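Folding on the Bed: Laundry Day Gallery

Home | Gallery | Kitchen | Bedroom | Closet

Lorna Buenaventura keeps this page. Darragh Ní Chonaill helps with the sorting and does most of the ironing.

These pages cover the ordinary jobs in the house, one room at a time. The kitchen pages went up first and the hall closet followed in January. The bedroom set is shorter. It has to do with getting clean laundry folded and put away on the same day, which for a long time did not happen here.

We fold on the bed. The dresser top is too narrow and the kitchen table is usually in use until after supper. A made bed is the right height for me if I stand, and there is room to lay a whole garment out with the sleeves where they belong. I pull the cover smooth first. Any lump under a shirt ends up as a crease in the shirt.

The basket comes up on Wednesday, late in the morning. Heavy things are done first because they take the most room – sweatshirts, then sweatpants, then anything fleecy. T-shirts and socks wait until there is space again.

Bedroom, folding 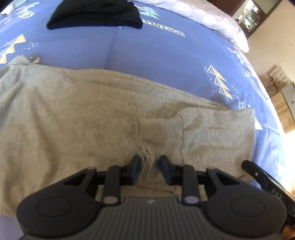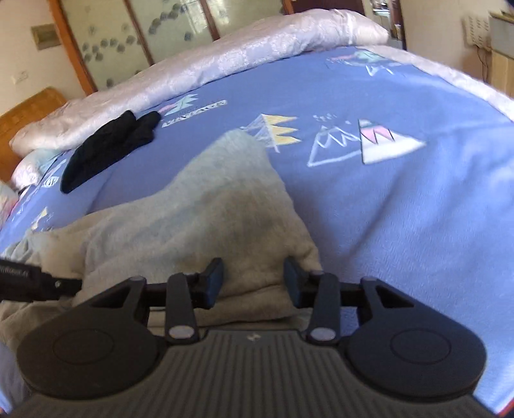
Gray pieces on the blue bed with the triangle and mountain print. The sweatshirt with the ribbed cuffs is in the first picture.

How we fold a sweatshirt

Lay it face down with the hem toward you. Pull each cuff out straight before you do anything else. Ribbing tends to bunch in the dryer, and if it goes into the fold that way the sleeve sits crooked and the whole thing leans when it is stacked.

Bring one side in to the middle of the back, then turn the sleeve down so it runs along the body. Do the other side the same way. Fold the hem up to the collar, once for the shelf or twice for a drawer. Darragh prefers to fold the sleeves across the back first, like the arms on a store display, and his come out a little flatter than mine. Both kinds fit on the shelf.

Hoods are a separate matter. Fold the body first, then lay the hood down over the top and tuck the cords inside.

Soft and fuzzy fabric

Terry and fleece do not hold a sharp edge, and there is no use pressing one into them. Fold them loosely in thirds and let them settle. They should be completely dry, including the seams, before they go on a shelf. I give mine another hour on the rack if I have any doubt.

Towels go in the hall closet with the folded edge facing out. Bath towels are on the middle shelf, hand towels above, and old ones for the floor and the car at the bottom.

Where things go

Sweatshirts: closet shelf, left side, no more than three to a stack
T-shirts: second drawer, on edge
Dark clothes: right side of the closet, kept apart from anything that sheds lint
Gloves and hats: the bin by the back door
Single socks: the small box on the dresser, emptied at the end of the month

The shelf boards came from Yeoh, the hardware store in town, and were cut to fit there. The drawer dividers are the Pravham ones, which can be trimmed with scissors. We trimmed one too short and it is now in the desk.

More pages

Kitchen: the pan cupboard
Hall closet: before and after the new shelves
Bedroom: changing the winter bedding
Back door: coats, boots and the glove bin

This page has been viewed 1,418 times. Comments are closed on the older galleries but open on this one.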